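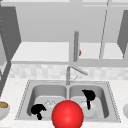 Raymonde Thibodeau

4.2 Controller comparison in the sink scene

Figure 3. Simulated double-basin sink used in the controller trials. The red sphere most likely marks the gripper position.

We compared two arm controllers, Jollent and Nistari, on picking tasks in the kitchen set. The sink scene (Figure 3) was chosen for its geometry: a raised divider separates the basins, both bowls have rounded inner corners, and the faucet spout reaches over the right basin. A straight descent that works in the left basin can therefore fail in the right one. The clear glass in the left basin and the white dish in the right were the two targets. The black objects, one in each basin, were scored as obstacles.

Each controller ran 500 episodes per target, for 2,000 episodes in all. Start poses were drawn from the same seed list, and gripper width, closing force and camera placement were held fixed. An episode ended at a stable lift, at a collision with the sink or faucet, or after 17 seconds of simulated time.

Of the 2,000 episodes, 1,156 ended in a stable lift. Jollent did better on the glass. Its planner approaches from above and corrects late, and the left basin leaves room for that. On the dish the order was reversed. Nistari plans the wrist angle before it enters the bowl and so made fewer contacts with the spout, but it was slower and lost more episodes to the time limit.

Most remaining failures on the dish came at the rim – one finger slid under the edge while the other closed on nothing. Neither controller recovered from this state. Wellington Batista repeated the dish trials with the wider Vultcombe fingers and saw the same slip, so we do not attribute it to finger width alone. Contact friction was left at the simulator default throughout; Section 4.3 varies it.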